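Cleaning up a white work table, quick version

Did mine before breakfast, 16 minutes start to finish. You need: warm water, dish soap, two soft cloths, a plastic scraper. I use the Stuvero one, any will do.

1. Everything off. Yes, the pens too.
2. Dry cloth first. Crumbs and grit scratch if you go straight in wet.
3. Drop of soap in the water, wring the cloth out hard. Long strokes, back to front.
4. Glue spots: scraper held flat, go slow. Dont use the corner.
5. Marker that won't budge: Zever cream cleaner, pea-size, small circles, wipe off right away.
6. Rinse cloth, once more over the lot. Then dry it, streaks show like crazy on white.

No steel wool. No bleach. Sanding it, even with 3000 grit, leaves a dull patch and you'll see it forever. 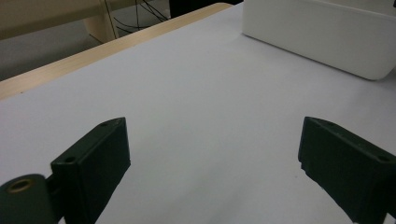
Workroom > Tables & Surfaces

Check your work from low down with the light on the far side. Plain white, no marks, that's what you're after. Gray smears are usualy soap, so go over them again with clean water.

Once a week is plenty. Adwood mat down if you're cutting or painting.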